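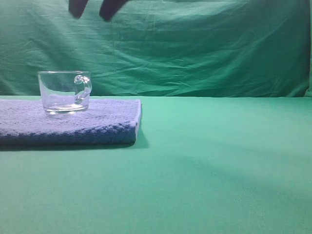
4 min read

Merosthorpe Tenants' Association
Minutes of the January meeting
Held in the ground floor lounge, Wednesday, 7:00 p.m.

Present: Bhavana Acharya (chair), Tomás Vilela, Jayanthi Fernandes, Joar Grønli, Vasanthi Namboodiri (minutes), and residents from both buildings.
Apologies: received from two residents on the third floor of Stinum House.

1. Minutes of the last meeting
Accepted with one correction. Item 5 should have said the side gate on Kaimal Street, not the front gate. Tomás moved, Jayanthi seconded.

2. Matters arising
The light over the rear stairs in Stinum House has been replaced. The timer is still set wrong and the light goes off before 6 a.m. Joar has reported this to the landlord's office twice and has a reference number for the second call only.

The lost bicycle key was claimed.

3. Laundry room
This took up most of the meeting. The room serves 104 apartments and has not had a full set of working machines since the fall. Dryer 2 heats but does not turn. Washer 4 stops partway through the cycle and keeps the payment. Jayanthi read out the notes residents had left on the clipboard. Most were about Washer 4. Two were about people taking other people's clothes out and leaving them on the floor.

Tomás spoke with the service company, Sidska. They say a drum belt for Dryer 2 is on order and that Washer 4 needs a new door switch. They would not give a date. Bhavana will write to the landlord's office asking for one in writing, with a copy to Sidska.

Refunds: Sidska will refund lost payments if the resident sends the machine number, the day and the time. A resident asked whether this could be backdated to the fall. Tomás did not know and will ask.

There was a long discussion about how long a finished load can sit before the next person may move it. Suggestions ran from five minutes to 30. Joar said that any rule was fine with him as long as it was posted on the wall. A resident from the second floor said 30 minutes was too long on weekends, when there is a line. It was agreed by show of hands:

Finished loads may be moved after 10 minutes. They go on the folding table or in one of the baskets, never on the floor or on top of a machine.

Jayanthi will make the sign. Vasanthi asked that it be in large print.

Quiet hours for the laundry room stay as they are, 10 p.m. to 7 a.m. The apartment directly above reports that someone is running the dryers after midnight — the chair asked people to please stop.

4. Water shutoff
The landlord's office has given notice that water will be off in Stinum House for one morning while a valve is replaced in the basement. Day to be confirmed. Residents asked for more than one day's notice this time. Joar will offer to knock on doors for anyone who does not use email. After the last shutoff the water ran brown on the upper floors, and residents are reminded to run the cold tap in the bathtub first and not the kitchen faucet, which has a screen that clogs.

5. Money
Balance brought forward was not available as the bank statement had not come. Jayanthi reported one expense since the last meeting, a replacement coffee urn for the lounge. She asked for approval to spend up to $300 on a second folding table and a shelf for the laundry room. Vasanthi asked if the landlord should be paying for this. Bhavana said probably yes, but that the last request took most of a year. Approved, with one against. Jayanthi will still send the receipt to the landlord's office and ask for the money back.

6. Lounge bookings
The booking sheet has moved to the inside of the cupboard door. Anyone using the lounge is asked to wash up, wipe down the counter and put the chairs back in stacks. The dishwasher is for association events only.

The Kaimal Street reading group has asked to use the lounge one evening a month. No objection. Tomás will give them a key.

7. Any other business
Parking: a van with a flat tire has been in the visitor space since before the holidays. Joar will put a note on it and, if it does not move, call the office.

Packages: several have gone missing from the Stinum House lobby. Residents to tell Vasanthi if theirs is one of them, so there is a list.

Recycling: the blue bin lid is broken again.

8. Next meeting
Same place, same time, next month. Items for the agenda to Vasanthi by the weekend before.

Meeting closed at 8:40 p.m.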